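Fendden Curbside Organics: Frequently Asked Questions

Last revised 9th May

Who is covered by the curbside organics service?
All single-family homes and buildings of up to 9 units inside the Fendden service area. Larger buildings are handled under a separate contract. The building manager has to apply for it; tenants cannot apply one unit at a time.

When do I set the cart out?
By 6 a.m. on your collection day, lid closed, handle facing the house. Leave 2 feet of clear space on each side. Carts set out after the truck has passed are collected the following week.

What is the weight limit?
150 pounds for the cart and its contents together. The lift arm stops if the load is over the limit, and the driver will leave a tag on the handle. Wet grass clippings are the usual cause. Hold some back for the next collection.

What goes in the cart?
Fruit and vegetable scraps, bread, rice, pasta, meat, fish, bones, eggshells, coffee grounds and paper filters, food-soiled paper, leaves, grass, and branches under four feet long.

What stays out?
Plastic of any kind, including bags marked biodegradable. Glass, metal, diapers, pet waste, treated lumber, dirt, rocks, and ashes. Certified compostable cups and forks are also excluded, as the Vernley plant runs a shorter cycle than those items need.

Can I line my kitchen pail?
Yes, with newspaper, a paper bag, or nothing at all. Plastic liners are pulled out at the sorting line along with whatever is inside them, and that material goes to landfill.
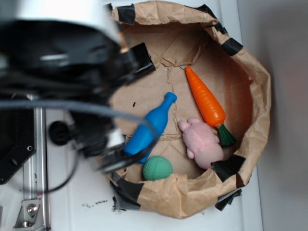
Paper bags break down within one cycle at Vernley, provided they are plain. Remove handles made of cord or ribbon, and cut away any window or foil layer. Rolling the rim outward makes a stiffer wall and keeps the bag open while you fill it. Tape is the common problem: a brown bag with black tape holding down its rolled rim, for instance, should have every strip peeled off before it goes in the cart. Fold the rim tightly enough and it will usually hold without tape. Toys found in a bag are treated as contamination whatever they are made of, and a plush pig is no more acceptable than a plastic bottle. Staples are tolerated in small numbers and removed by magnet.

My cart was tagged. What does the tag mean?
Yellow means the cart was emptied but contained something from the excluded list. Red means it was not emptied. Remove the item and set the cart out again on your next collection day. A second red tag within the same quarter is referred to Khadija Nasr in Field Compliance, who will contact the account holder in writing.

How do I get a replacement cart?
Cracked carts and broken lids are replaced free of charge. Lost carts are billed to the account. Quote the serial number stamped under the front lip when you call.

Is finished compost available to residents?
Yes, from the Rowbotham Road yard, beginning in July. Bring your own containers and a shovel. Proof of address is required at the gate.

Who do I contact?
Billing and new accounts: Erdal Soylu, extension 3947. Missed collections: use the online form by noon on the day after your scheduled pickup. Commercial and multi-unit contracts: Olga Louro, Contracts Office.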